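Flamley Oral History Fund
Progress report, Calon Street Recordings
20 May 2020
Prepared by Hugo Prieto

You asked for a short report this time. The last one ran long, and I gather the appendix was not widely read, so I will keep to what was done, what was spent and what is late.

Transcription is the good news. We now have 376 pages typed and checked against the tapes. Two interviews still need a second listener, both from the old Marín bakery crew, who had a habit of all talking at once and then laughing over the one sentence we needed. Fotis Zacharopoulos has been through the first of them and marked it up in three colors of pencil. I am still learning what the green means.

Interviewing in person stopped in March, for the reasons everything stopped in March. We moved to the telephone. People who were shy across a kitchen table will talk for an hour and a half on the phone, then call back after supper to correct a date. The sound is worse and the stories are better, and I would like the Fund to consider whether it minds.

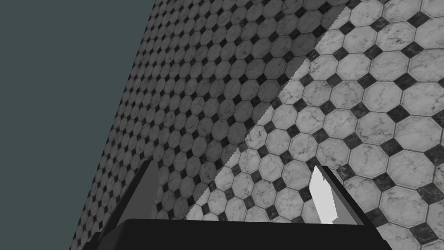 The budget is mostly where it should be. Travel is underspent, as you would expect. I have moved part of that line to postage, having discovered that mailing release forms to people in their eighties means mailing them again. Seven are still out. One came back signed by a neighbor, with a nice note.

The index is late. We had planned to build it in Stukico, which was sold to us as simple and is simple in the sense that it does very little. It sorts surnames well enough but files every street under S. Fotis is now keeping the index in a spreadsheet, and it is moving along at a respectable pace. We will not be renewing the license.

The listening evening at the library is off until the library is open. The booklet can go ahead without it, and a draft of the first two chapters will reach you before the end of May. The chapter on the 1961 flood is longer than agreed. Everyone we spoke to remembers the flood, and no two of them agree on how high the water came.

We are asking for one change to the grant terms: permission to carry the unspent travel money into the next period. A yes by email would be enough.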